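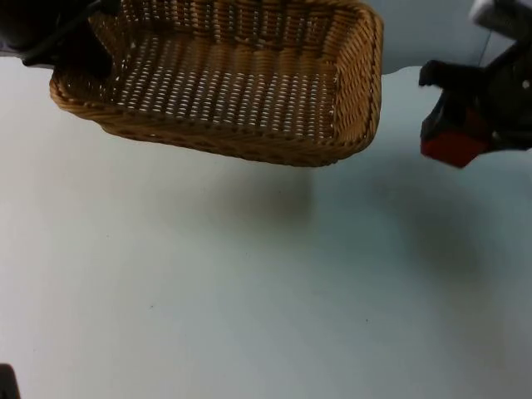
Yu-na Oh
Jarkstead 居家栏目撰稿人，负责收纳与清洁

我对长方形编织篮一直没有抵抗力！圆的也好看，可是放进柜子四边都空着，长方形的往层板上一推就齐了，面包、毛巾、遥控器、小朋友的袜子都能装。用久了就会发现，它最麻烦的地方也正是它最好看的地方：一圈一圈的编纹，灰、面包屑、头发全往里钻，抹布一擦反而塞得更紧。

这篇写的是我自己现在用的一套清洁办法，从除尘到垫布，最后讲讲怎么放。一个星期四的下午慢慢做完，晾着就可以去煮饭了。天然藤条和仿藤（塑料条）的都能照做，中间有一步两种要分开处理，我会写清楚。

要准备的东西

软毛刷一把，旧的化妆刷、油漆刷都行，毛越密越好
旧牙刷一把
吸尘器，带小刷头的那种
白醋 100 毫升
温水一盆，洗洁精几滴
不掉毛的棉布 2 条，一条湿用一条干用
120 目砂纸一小片（有毛刺才用）
木夹子、一块薄棉布（做内衬用，可选）

第一步：先认材料

翻过来看篮底，或者找一根藏在里面的条子细看。天然藤的粗细不太均匀，表面有细细的纤维纹，颜色深一段浅一段。仿藤的条子通常粗细一致，指甲刮过去滑滑的，有时候断口能看到里面的颜色和外面一样。

说真的，有些仿藤做得太像了，我拿在手里看半天也不敢打包票。拿不准就当天然的来洗，水少一点，总归不会错。

不要用打火机烧一小截来试！网上很多人这么教，我看着都心慌。

第二步：倒扣，拍灰

把篮子里的东西全拿出来，在浴缸里或者阳台上倒扣，手掌贴着底轻轻拍。拍完长边拍短边，四个圆角也要拍到，那里的条子挤得密，面包屑最爱待着。拍完拎起来转个方向再来一遍，你会被掉出来的东西吓一跳（我上次拍出一颗纽扣，找了整个一月！）。

然后把桌面擦干净，篮子正过来放。桌面颜色浅一点最好，掉下来的灰一眼就能看到，哪里还没刷干净心里有数。
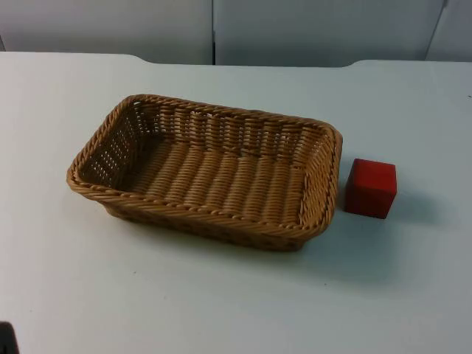 第三步：干刷和吸尘

顺序是从上到下，先篮口，再内壁，最后篮底。

篮口那一圈粗的绞边，要顺着绞的方向刷。它像拧起来的绳子，每一道凹槽都是斜的，你横着刷，毛尖只碰到鼓起来的地方，斜着走才能进到槽里。刷的时候另一只手托着篮口外侧，别让整个篮子跟着晃。

内壁用牙刷，上下来回，力气小一点。壁上有小缝透光的篮子特别好检查，举到窗户前面看，透不出光的那几个小孔多半是堵住了。用牙签圆的那头从里往外轻轻顶一下就好，尖头会把条子挑毛。

篮底交给吸尘器。小刷头贴着底，吸力调到最低，顺着编纹一排一排走，走完换个垂直的方向再走一遍。底部横条和竖条一上一下交错，每个交叉点旁边都有一个小窝，只走一个方向，背面那一半还是脏的。

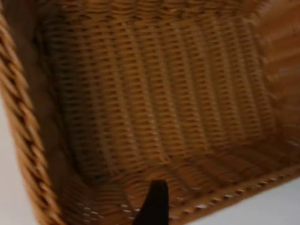
篮底近看：一排排小缝，灰就躲在这里面。

这一步请多给一点耐心，干的灰没弄走就上水，会变成泥糊在缝里，那时候就真的难办了。我第一次洗就是心急，直接拿湿布抹，后来用牙签挑了一个晚上。

第四步：湿擦

温水里加白醋和几滴洗洁精，搅匀。棉布浸一下，拧到滴不出水再用。

天然藤：只擦表面，一小块一小块来，擦完马上用干布跟一遍。别泡，别冲。

仿藤：可以大方很多，拿到花洒下面冲都没问题，冲完甩一甩水。不过如果篮子里面有铁丝骨架，还是照天然藤的办法来，铁丝生锈会渗出黄印子。

油渍（装过面包或者点心的篮子常有）用牙刷蘸一点洗洁精，点在有油的地方打小圈，再用湿布带走泡沫，多带几次，直到摸着不滑。

第五步：晾干

通风的地方，倒扣，底下垫两根筷子让空气进得去，晾足 6 个小时再说。不要放在大太阳底下，也别用吹风机热风，条子干得太快会脆。

晾的时候顺便把形状扶正。湿过的天然藤会比平时软一点，篮口如果歪了，趁这时候在里面塞几条卷起来的毛巾，把长边撑直，干透以后它就会乖乖保持那个样子。我太喜欢这个小窍门了，救过好几个从二手店带回来的歪篮子！

第六步：处理毛刺

干了以后用旧丝袜套在手上摸一圈，哪里勾住，哪里就有毛刺。天然藤的毛刺用砂纸顺着条子的方向轻磨两三下，磨完刷掉粉。仿藤起的毛不要磨，用小剪刀贴着根剪掉。

第七步：垫布（可选，但我每个都垫）

薄棉布裁成比篮底大一圈的长方形，长出来的部分要够沿着内壁往上走，再翻过篮口。四个角折一下，用木夹子夹在绞边上。很多这类篮子的口比底宽，侧面是往外斜的，所以布不要照着篮口的尺寸裁直筒，四角多折一点进去就服帖了。想省事就只垫篮底，剪圆四个角，脏了拿出来抖一抖，方便得很。 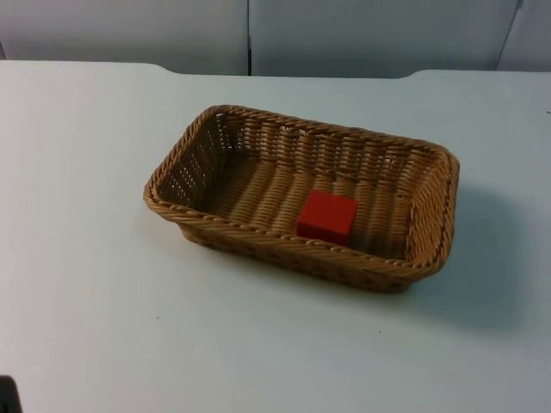 长方形编织篮，四角圆润，口大底小。

怎么放，放什么

放在台面上的篮子，长边对着自己最好拿东西。轻的、常用的放这种篮子最合适：餐巾、茶包、充电线、洗脸毛巾。瓶瓶罐罐我不太建议，底会慢慢往下坠，而且瓶底那一圈水印很难擦。

放进柜子里的话，量尺寸要量篮口，量篮底会吃亏！我买过一个底刚刚好的，结果上面卡住推不进去，只好拿来放阳台的园艺手套，现在倒成了我家最忙的一个篮子。

平时的保养很简单，一个星期用软毛刷扫一遍篮口和内壁，换季的时候再整个做一次湿擦。潮湿的季节不要把几个篮子叠着收，中间夹张纸也好，让它们透透气。

有发霉小黑点的，先别急着丢。干刷掉表面的霉（戴口罩，去室外做），再用没有稀释的白醋点擦，晾透，闻一闻。霉味还在就再来一次。

读者留言

Elis Gethin
绞边要斜着刷这一点太有用了，我一直横着刷，怪不得总是灰灰的。请问刷过清漆的篮子也能用白醋吗？

Yu-na Oh（作者）
清漆面先在篮底背面试一小块，等干了看有没有发白。没有变化再擦其他地方，醋可以减半。

Beca Prydderch
我家的猫把篮口咬散了一段，绞边松开来一截，有办法吗？

Yu-na Oh（作者）
把松开的那段用湿布包一会儿，软了再照原来的方向绞回去，尾巴塞进旁边的编缝里，用夹子夹着等它干。仿藤的包湿布没有用，直接绞回去再点一点透明胶水。猫那边我就帮不上忙了！

Dilwyn Skyrme
塞毛巾定型试过了，长边真的直回来了。就是毛巾卷得太大，短边鼓出来一点，大家卷小一点。

Beca Prydderch
绞回去了，谢谢！尾巴塞了三次才塞稳。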